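Marchal Divided Cable Tray, Two Compartments

Supplied by Trukach
Product page last revised 08/09/2024

The Marchal Divided Cable Tray is intended for offices, classrooms and workshops in which cables are kept in short lengths and used often. It is an open tray in black plastic, separated into two compartments, so that one color or type of cable may be stored apart from another.
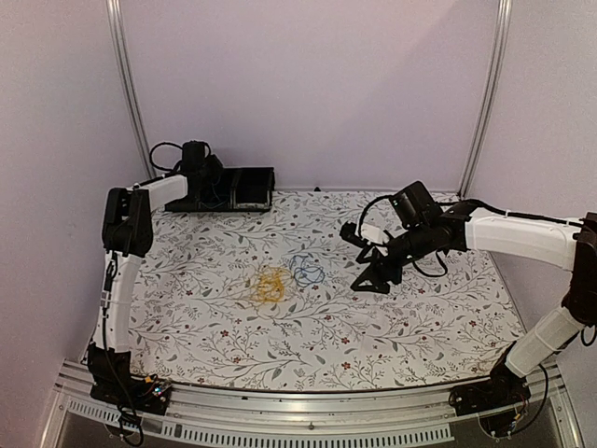
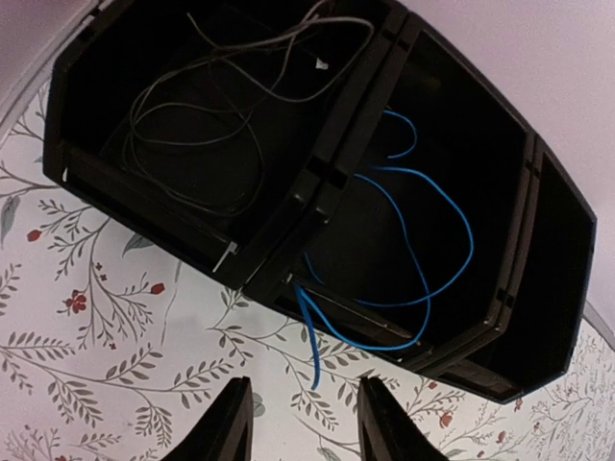 Cables sorted by color, gray on one side and blue on the other.
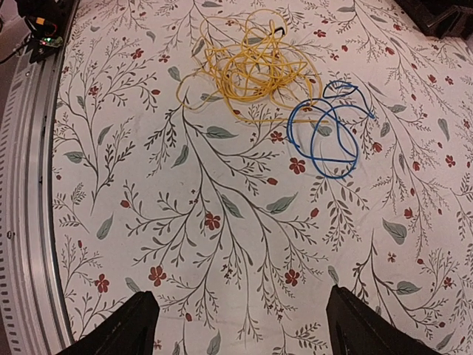
The tray has no lid. Cables may be placed in it loosely or coiled beforehand, and the contents remain in view when the tray stands on a table or an open shelf. For shared rooms, Trukach recommends assigning one color to each compartment and keeping that arrangement throughout the year.

Preparing cables for storage

Lay the cables on a clear part of the table and separate them by color. Where two have become caught together, free the connectors first and draw the loops apart by hand. Pulling on the ends tightens the knot and may damage the plug. Form each cable into wide loops – never wound tightly around the hand – and place it in its compartment with both ends inside the rim.

Labels and ties

Paper tags and reusable ties may be left on the cables during storage. The Kokon tie set, sold separately in packs of 20, is suitable for use with this tray.

Care

Wipe with a soft, damp cloth and mild soap. Allow the tray to dry fully before cables are returned to it. Solvents and rough pads should not be used.

Ordering

The tray is sold singly or in sets of 3. Institutional orders are handled by Faustine Besnard, and questions concerning returns should be addressed to Régis Hamel. Orders for delivery before the end of October should state the room or department on the order form. Trays already in use may be exchanged only where a fault in the molding is found.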